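8 de junio

Escribo rápido que llego tarde. Dormí fatal, otra vez. Desayuno de pie, café y media tostada. Tahira llamó a las ocho por lo del presupuesto de Rotach, que si 1.517 con portes o sin portes, yo qué sé. Le dije que lo miraba luego. No lo he mirado.

Mañana entera con el tablero blanco. Las piezas azules, los huecos, los contornos negros finitos. Me gusta mas de lo que admito, es como los encajables de cuando era cría. Sunita quiere otro tapete, yo el negro lo dejaba, el azul se ve de maravilla encima del blanco.

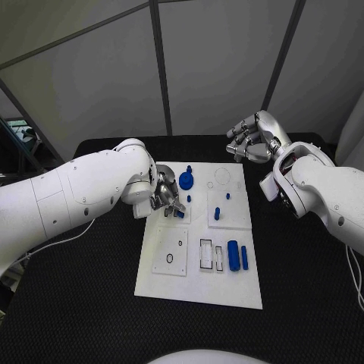

Y comer, tardísimo. Lentejas de bote. Pendiente: contestar a Tahira, comprar pilas, los 143 euros del dentista que debo desde mayo. Ah y llamar a mamá, qeu está en Palma hasta el martes no, hasta no sé cuándo. Preguntarle. Me voy ya, el bus.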